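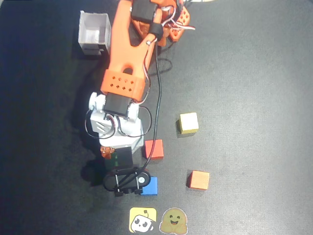
Blue cube on the gray mat, Zollard open day.

Back from the Zollard open day, typing this up before I forget half of it. Drove over with Nele Bosman, got there late, parking was a mess, missed the welcome talk. Coffee decent. On to the tables.

The sorting tables first, as that's what I went for. Every one has a dark gray mat on it, fine speckle, looks like felt. I want that mat. Karis sells something close but it curls at the corners and I have been fighting mine since March. Gudrun Pfeiffer, who runs the room, says theirs get vacuumed at the end of the day and flipped when one side gets shiny. Never thought of flipping mine. Also the color matters more than I figured - small parts show up on dark gray way better than on the white tabletop we have at the shop. Blue especially. A plain blue cube on that mat, you spot it from across the room.

Light is uneven though. One side of the mat brighter, other side goes kind of bluish. Asked Gudrun, she said they know, the lamps on the window side are older. New ones on order from Nolte. We'll see.

The cubes. They use them for teh sorting exercise, the one they give to new hires and to visitors too if you sign up at the door. Cubes come in a tub, you work through it by color and put them in trays. Sounds dull, I did it twice. Nele was faster both times and I heard about it all the way home. A tub of 100 was 196 dollars on the price sheet, which is nuts for blocks, but they are nicely made and the edges aren't sharp. Jovex has cheaper ones. Didn't get to handle those, their table was packed up by the time we came back around.

Storage room next, quick look only. Shelves to the ceiling, labels on the short side of every bin so you can read them from the aisle. Good idea, stealing it. Gudrun told us 3,858 bins in there. Somebody had to type all those labels.

Lunch was soup and a roll, paid at the counter, cash only so bring some. Long line.

Stuff to do before next visit:
Ask Karis if they have a heavier mat
Get the Jovex price list
Move our tub shelf down, its too high
Sign up early for the afternoon storage walk, only 2 groups and they fill up

Next open day isn't on their calendar yet. Nele is going to call on Monday and find out, will add the date when I have it.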